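Hajnalka Major gets going fast when the subject is budgets. "People think the arms are the purchase," she says. "The arms are the start of the purchase!" At Barta, where she plans equipment for the manipulation lab, the next order is due in August, and she's already on her third spreadsheet.

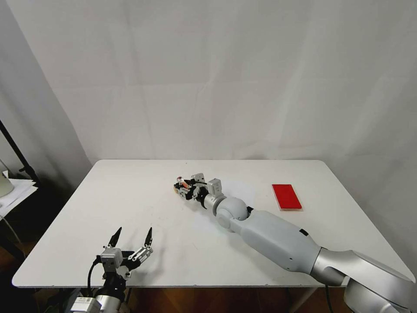
"I love two different hands on one machine," she says. "You can compare them on the same task, the same table, the same light. But you pay for two sets of spares, and I'd plan for that from day one." She sets aside 10 percent of every order for cables and fingertips alone.

Her colleague Parveen Wijesinghe argued for spending $2000 on backdrops, stands and tables before anything else. Major came around quickly.

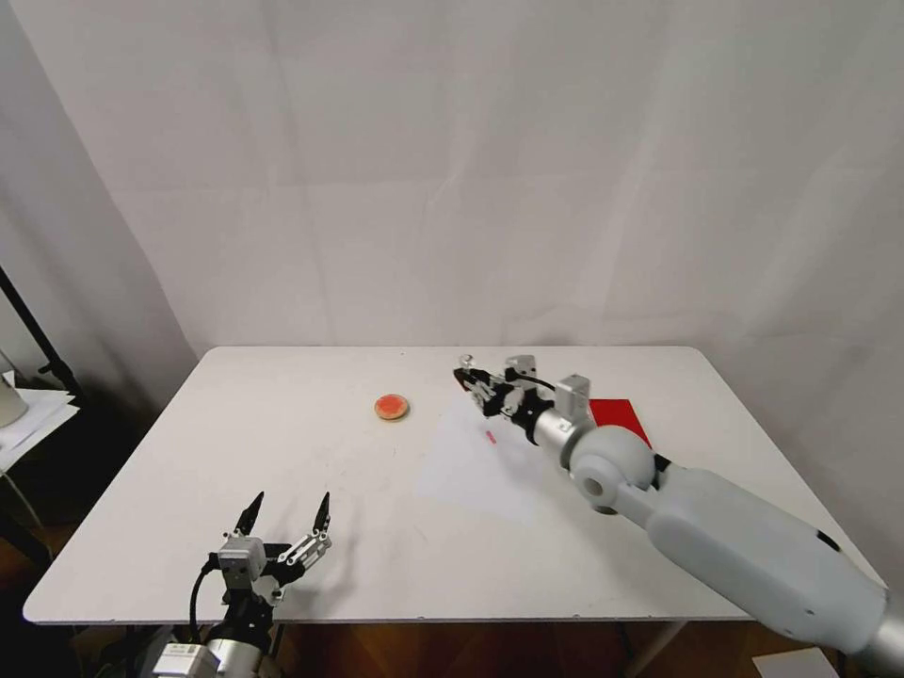
"Small flat things are a wonderful test, and they cost next to nothing," she says. "Buy lots of those." The quote from Hernow runs to 108 lines, and she has read it nearly eight times. "I'm still finding things to ask them, and I'm enjoying it."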